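Coating Wear on Sheet Metal Parts Bins: Student Project Report
Lempi Juntunen, Koskela workshop group

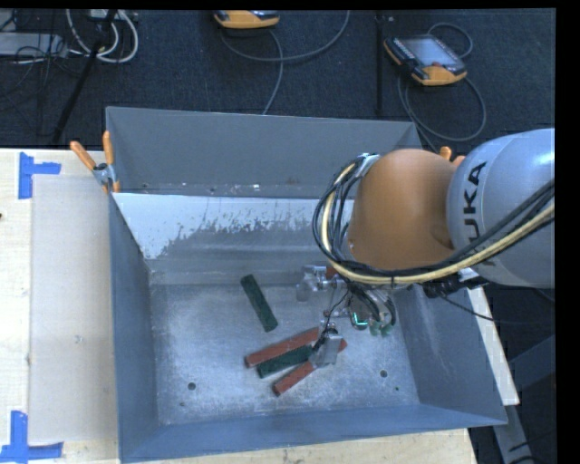 Page last changed: January 2019

1. Purpose
The project compared two wall coatings for open metal bins used to store short stock. The coatings were Plurnell, a one-part paint applied by brush, and Elosska, a powder coating baked on by an outside shop. The question was which one holds up better where the wall meets the floor of the bin, the area that takes most of the rubbing.

2. Method
Flat steel test panels were cut from one sheet, degreased and coated on one side. There were 10 panels for each coating, 20 in total. Each panel was clamped at a slope in the Ziltholm rub tester and given 200 strokes with a steel bar under constant load. The panels were then wiped clean and inspected under a bench lamp. Wear was graded from 0 (no visible change) to 5 (bare metal across the full track).

3. Results
No Elosska panel was graded above 2. The Plurnell panels varied more, and the highest grades were given where the paint had been brushed thin near the lower edge. In those panels the coating broke away in a ragged line. Scratches that stopped within the coating were not counted as bare metal.

4. Sources of error
Film thickness was not measured before testing. Two Plurnell panels were coated on a different day from the others, and humidity in the paint room was not logged. Grading was done by one person.

5. Further work
The test will be repeated in May with a thickness gauge and a second grader. Panels with a folded corner should be added, as the flat panels do not reproduce the bend between wall and floor.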